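Home | Reviews | Kit | Workshop | Contact

Briltik two-arm recording kit, reviewed by Witold Gajewski

We bought it to gather 1,000 examples of a hand picking up a bottle, a task my nephew mastered at 12 months without a software licence. Setup took three days. The manual, by Trarley, covers 92 pages and skips calibration.

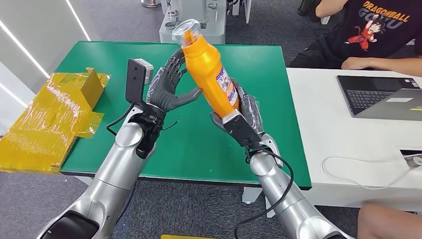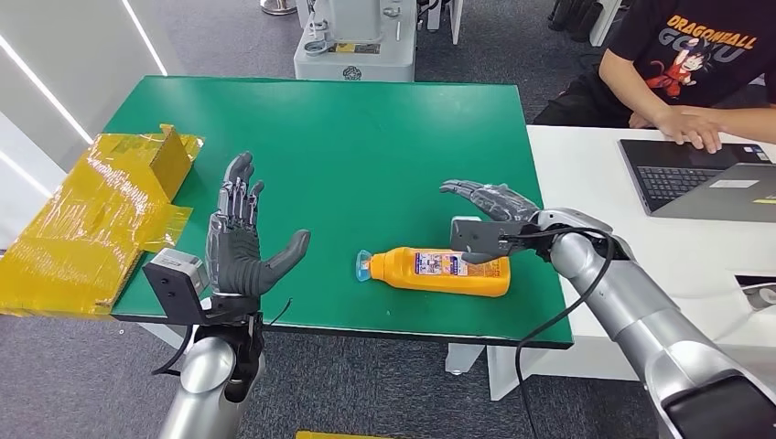
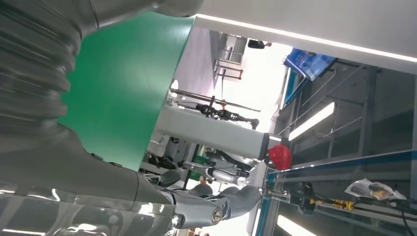 Bottle work on the green table (first two); the third is from the wrist camera.

Recording is painless and the files are tidy. Labelling failed attempts is a slog, and we have plenty to label. Buy it if you're patient.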